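Home | About us | Our work | News | Events | Contact

News and announcements — Safe working with robots

Cunton publishes plain-language good practice guide for small robot workshops, and invites comments until the end of August

08/07/2025 — Cunton, the membership body for small firms and teaching workshops that use robot arms, has today published a guide to good practice for anyone who sets up, checks or works alongside a robot with a gripper. The guide is called Oakley, after the street where the first draft was argued over across a good many pots of tea, and it is free to read, copy and pin to the wall.

Oakley is a short document by the standards of these things. It runs to 30 pages and holds 21 rules, each written so that a new starter can read it on their first morning and know what they are being asked to do. It does not replace the law or the published safety standards, and it says so on the first page. What it tries to do is fill the space between those standards, which are long and often written with big factories in mind, and the everyday business of a bench, an arm and a person who would like to get on with the job.

"We kept hearing the same thing from our members," said Natalie Ashworth, who led the writing of the guide. "They had read the standards, they wanted to do the right thing, and then they would ring us up and ask what they should do at nine in the morning when they switch the arm on. I think that is a very fair question, and I am a little ashamed that it took us so long to sit down and answer it properly. So we have gone through the working day from start to finish, and we have tried to use the words people use in the workshop. If there is a word in there that you wouldn't say to a colleague, please write and tell us and we will change it."

The draft was shaped by replies to a survey that Cunton ran among its members and their staff. It drew 1366 replies, a good deal more than anyone in the office had expected, and the writing group read every one of them. Many were about the gripper, and in particular about small jobs that are easy to put off: looking at the finger pads, checking that both fingers open evenly, and keeping a written note of who last changed a setting. Others asked for help with simulation, which more and more small workshops now use to try out a movement before the real arm is allowed to make it.

That second subject has a chapter to itself. Oakley asks that any new movement be run in simulation first, with the fingers open and nothing yet in the work area, so that the person in charge can look at the plain setting before any parts are added. It asks for the view from the gripper to be saved and kept with the job notes. It also asks, quite firmly, that a good run in simulation never be treated as permission to skip the slow first run on the real machine. Members who have worked this way for years will find nothing surprising in it, but it has not been written down for small workshops in one place before, at least not anywhere we could find.

The chapter was tried out by Vistetti, a training workshop that teaches adults coming back to work, and by Prulov, a small maker of fitted cabinets. Both worked through the rules during ordinary working days and sent back their notes, some of them rather blunt. Eight of the rules were rewritten as a result. One of them, on where to stand while an arm is being taught a new position, went back and forth so many times that it is now shorter than its own heading.

"My learners are not engineers, and many of them are nervous of the robot when they arrive," said Ok-hee Kwak, who teaches at Vistetti. "What I like in this guide is that it lets them be careful without feeling foolish. We start with the simulated view, and we talk about what the gripper has in front of it and how much room there is between the fingers, and only then do we go near the arm. It is slower for the first week or so, I won't pretend otherwise. After that I find I am answering far fewer questions, and the ones I do get are better ones."

Cunton would like to hear from anyone who uses the guide, whether or not they are a member. Comments are welcome on any part of it, and the writing group would be especially glad to hear from people who work alone, from schools and colleges, and from anyone who has had a near miss and is willing to talk about it in confidence. Comments close at the end of August, and a revised edition will follow once they have all been read.

A short extract from the chapter on simulation follows for readers who would like a taste of the style.

From Oakley: before the first simulated run

1. Write down the name of the job and the name of the person in charge of it.

2. Set the arm to its slowest speed, even though it is only a simulation. You will be glad of the habit later.

3. Clear the simulated work area of parts. Leave the fixed surfaces in, as the arm needs to keep clear of them too.

4. Open the fingers and look at the view from the gripper. Both fingers should be in sight, with a clear space between them and the work surface showing through. Check where the surfaces meet, as corners are easily forgotten when a path is being planned. Save the view with the job notes.
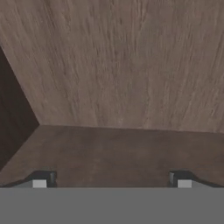
5. Run the movement once from start to finish without stopping, and watch all of it.

6. Run it again, stopping wherever the gripper comes near a surface, and note the place.

7. Ask a colleague to look through your notes before you move to the real arm. If you work alone, leave the notes until after a break and then read them again yourself.

Copies of Oakley, in ordinary and large print, can be had from the Cunton office, and Natalie Ashworth is happy to speak to the press or to visit local groups — she asks only for a little notice and somewhere to park.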